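Chapter 10
Faults in Shared Workspaces

10.1 Entanglement

A gripper that enters a container can catch on handles, cords and folded edges. The wrist force limit may not detect the catch until the arm withdraws. In the Climport packing trial, one arm reaches the edge of a bag while the other reaches inside, and both carry external cables along the forearm. 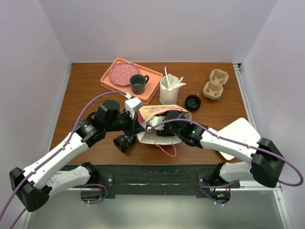 10.2 The Irnberg Stop

On 2020-07-28 the Irnberg cell halted after 320 cycles. Mackenzie Bergeron traced the stop to a cord snagged behind a finger mount — a fault the log had recorded as a motor overload. Close views at the wrist show how little clearance an opening leaves. 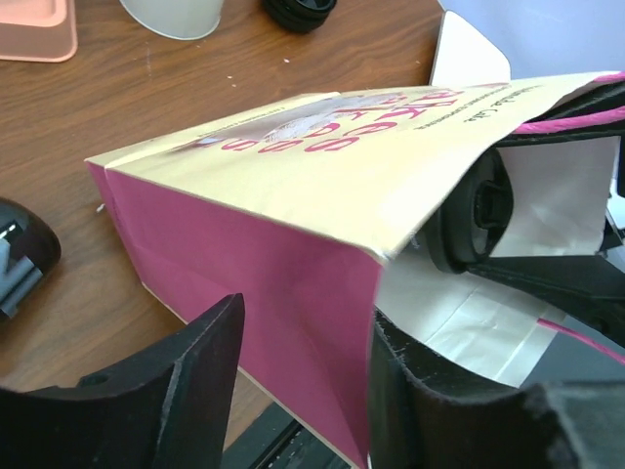 Figure 10.2 Gripper fingers at the open end of a carton, with pink cord near the mouth.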